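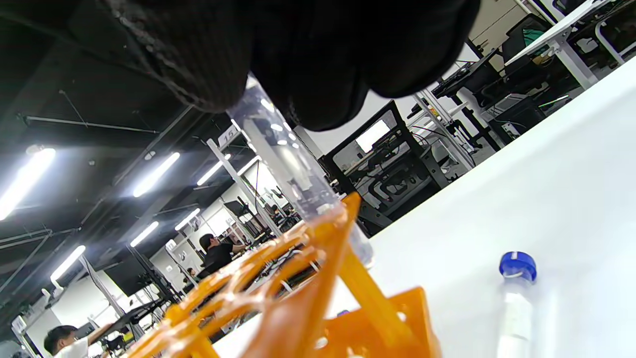
# Sixty tubes and a rack

The first thing the Plumstead workshop taught its robot builders was that a test tube is harder to pick up than a mug. A clear wall gives a camera very little to go on, and a rounded end has to meet a rounded hole at close to the right angle.

The project is called Bamier. It began on a kitchen worktop as a small arm made from printed parts and hobby motors, and moved to the shared workshop when it outgrew the kitchen. The aim has stayed modest: take a tube from the table, put it in a rack, and go back for the next one.

Most of the work now is done by hand. Members go through the job themselves, a tube at a time, and the recordings are used to train the arm. An orange plastic rack stands on a white tabletop. Some tubes have screw caps and labels, which give the software something to find. Clear plastic is the harder case.

## What it cost

The group has spent some £900, most of it on motors. The first set came second-hand and the gearboxes had too much play in them, so the fingertips could wander by several millimetres at full reach. Replacing the shoulder and elbow motors cured most of that. The wrist is still the original.

The control board is an Estby, bought used, with one dead channel that has been left alone. Wiring it took two evenings, and then another after the cable to the wrist was found to be too short.

## Where it stands

At the last full trial the arm was given 60 tubes and dropped 19 of them. Nearly all the drops came at the rim of the rack, where the tube caught and tipped. Slowing the last part of the movement helped, though a full run then took 18 minutes longer.

A softer fingertip, cast in silicone from a mould named Ambaye, is due to be fitted in August. The wrist motor will be changed at the same time if the money is there.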